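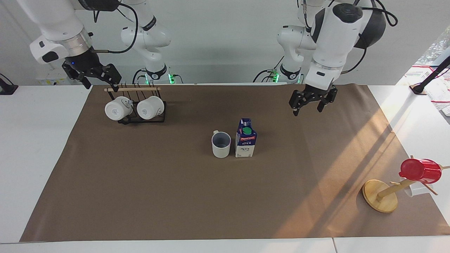 The quote from Drosach ran to 4 pages. Heike Fröhlich read the last one first, as she always did, and found the service contract where she expected it, under Freight.

"They want 3423 a year for support," she said.

"Per arm or per cell?" Medrano asked.

"It says per unit. Unit is not defined."

He wrote that down. The requisition had to be with purchasing by the end of the day, and the form had a field for open questions that would hold two lines of text. He had filled both with the question of spare gripper fingers.

The two arms over the table were the pilot cell. The request was for a second one, same reach, same payload, same white table. Arsen Chornovol had specified the tabletop himself and would not discuss alternatives. He had also specified the mugs, the rack and the carton of milk, and these had gone through petty cash without comment. The brown mat had needed a signature.

"What did we budget for fingers?" Heike asked.

"One set per quarter."

"And what do we use?"

Medrano opened the maintenance log. The log was kept by Ivan Sydorenko, who recorded part numbers and dates and nothing else. It showed a set in March, a set in April, two in May. Then it showed a change of supplier, from Núñez to Adilora, and the entries thinned out.

"Núñez is cheaper," Heike said.

"Per set."

She took the calculator out of the drawer. Adilora charged 1000 for a box and shipped from stock. Núñez charged less and shipped when it had enough orders to justify a run. She worked out the cost per month both ways, then worked it out again with the downtime included, using the hourly figure that Grímur Oddsson had given them in the spring and later asked them not to circulate.

"Adilora," she said.

"Put it on its own line. If it's under consumables they'll cut it."

She put it on its own line. Below it went calibration, 2734, fixed price, travel included. Below that went the controller license, which Jivura sold by the seat – a word that had caused a week of correspondence, as neither arm sat.

At three Grímur came in with his coat on and stood behind her chair. He read the sheet from the top.

"Why two arms?" he said. "The other sites run one."

"The other sites don't handle mugs and cartons," Medrano said.

"Can one arm handle a mug?"

"Yes."

"Can one arm handle a carton?"

"Yes. Opening it is the question."

Grímur looked across at the carton, which had a green screw cap. He looked at it for long enough that Heike saved the file.

"Is the cap in the requirements?"

"Section two," Medrano said. "You signed it."

"Then leave it at two arms." He buttoned the coat. "Take the freight down. Nobody pays list for freight."

When he had gone she changed the freight, attached the quote and typed the date, 9 August 2019, in the box. The form asked for a delivery window. She entered October. The form asked for a justification in one sentence, and Medrano dictated it standing up, with his eyes on the mug tree.

"Existing cell is fully booked."

"Is it?"

"Ask Arsen for the schedule."

She called Arsen. He read her the bookings in order, slot by slot, and she typed them into the margin until the margin was full.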